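Why Do Trees Have Rings?

Have you ever sat on a tree stump and looked down? If you have, you've probably noticed the circles. Little ones in the middle, bigger ones outside those, all the way out to the bark. Those circles are the tree's diary, and you can learn to read it!

How a tree gets fatter

A tree grows in two directions. It grows up, from the very tips of its branches, and it grows out, so the trunk gets wider. The growing up bit happens only at the tips. If you carved a mark in a trunk at the height of your nose (please don't, the tree won't thank you), it would still be at that same height when you were a grown-up.

The growing out bit happens just under the bark, in a layer so thin you'd need a microscope to see it properly. It's called the cambium - say it CAM-bee-um. The cambium makes new wood on its inside and new bark on its outside. So the newest wood in a tree is always right near the bark, and the oldest wood is in the middle. The very centre of a giant old trunk was once a skinny little sapling that a wallaby could have eaten for breakfast!

Light bits and dark bits

In places with a warm season and a cold season, a tree grows fast in spring. There's usually plenty of water about, so it makes big, roomy cells with thin walls, and that wood often looks pale. Later in the growing season it slows down and makes smaller cells with thick walls, packed in tightly, and that wood looks darker. Then winter comes and the tree has a rest. In southern Australia the quiet time is around July, when you're hunting for your beanie.

One pale band plus one dark band makes one year. If a stump has 83 dark rings, that tree was very likely 83 years old when it was cut. It might have started growing before your grandparents were born!

Not every tree plays along. In the tropics, where it's warm all year, lots of trees just keep on growing and their rings are very faint or missing altogether. Some gum trees are tricky too, and in a strange year a tree can even make an extra ring or skip one. Scientists who study tree rings compare lots of trees from the same area to sort out the muddle.

Fat years and skinny years

Now for my favourite part. The rings aren't all the same width! A wide ring usually means a good year with lots of rain. A very thin one can mean a drought, or hungry insects munching the leaves, or a big neighbour hogging all the sunshine. A dark scar can be left behind by a fire that the tree survived.

And you don't have to chop a tree down to find out. Scientists use a hollow drill called an increment borer, which pulls out a thin stick of wood no fatter than a drinking straw. All the rings show up on it as stripes. Some trees have been alive for thousands of years, so a tree with 200 rings is still a youngster next to them.

From rings to stripes

So if trees have circles inside, why does a plank have lines? It all depends on which way you cut. Imagine a stick of rock candy with a pattern running all the way through. Chop straight across it and you see circles. Slice it the long way, from one end to the other, and the circles turn into stripes. Planks are cut the long way, and those stripes are part of what we call the grain.
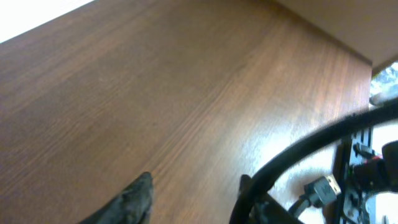
Grain can do all sorts of lovely things. If the saw goes right through the middle of the log, the lines come out fairly straight. If it slices closer to the outside, you get wavy shapes like pointy hills, one inside the other. Where a branch used to grow, you get a knot, and the lines bend around it like a creek going around a rock. Woodworkers pay close attention to grain, as wood splits much more easily along it than across it.

Try it yourself: a tree in modelling clay

You will need 4 colours of modelling clay and a grown-up to help with the cutting.

1. Roll one colour into a thin sausage. This is your sapling.
2. Flatten the next colour into a sheet and wrap it around the sausage.
3. Do the same with the other two colours. Make one layer thick and one thin, for a rainy year and a dry year.
4. Ask your grown-up to cut the log straight across. Rings!
5. Now ask them to cut one of the pieces the long way. Stripes!

Try cutting another piece on a slant and see what shape the rings make then. After that, go and have a look at the wooden things in your house - a door, a chopping board, a ruler - and see if you can work out which way the saw went.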